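Séance 4 – La poignée, ou comment un objet vous dit quoi faire

Bon, on reprend là où je vous ai laissés la dernière fois, avec l'histoire des portes de la bibliothèque de Ciltavberg. Vous vous souvenez : 236 passages observés par Natalie Parsons dans son mémoire, et 81 personnes qui poussent alors qu'il faut tirer. Une sur trois, quand même !

Moi, ce chiffre me plaît beaucoup, parce qu'il y avait une étiquette « Tirez » sur chaque porte. On ne lit pas une porte, on la lit avec la main. Une barre verticale, ça s'attrape, donc ça se tire. Une plaque, ça se pousse. Dès que la forme contredit le mot, c'est la forme qui gagne (presque) toujours.
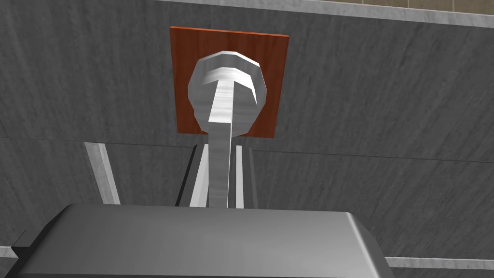
Fig. 2 – Poignée à tête ronde et tige verticale, devant une plaque à veinage brun-rouge. Image de synthèse.

Deuxième notion, à ne pas confondre avec la première : l'affordance, c'est ce que l'objet permet ; le signifiant, c'est ce qui me le fait comprendre. Une porte vitrée sans rien dessus permet très bien d'être poussée, mais où ? J'insiste, parce que dans vos copies je lis souvent l'un pour l'autre.

Pour le vocabulaire, prenez le chapitre 2 du polycopié de Fongchan Chaiyaporn, il est très clair – un peu sec peut-être, mais clair. Les tableaux sur les robinets de la gare de Kornska valent le détour, j'y reviendrai avec le cas Duangkaew.

À préparer : choisissez chez vous une poignée, un bouton ou un robinet qui vous agace, dessinez-le (mal, ça ne fait rien) et écrivez une demi-page sur ce qu'il laisse croire. Pas de four à micro-ondes, s'il vous plaît, j'en ai corrigé assez l'an dernier. On en parle au début de la prochaine séance, salle 611.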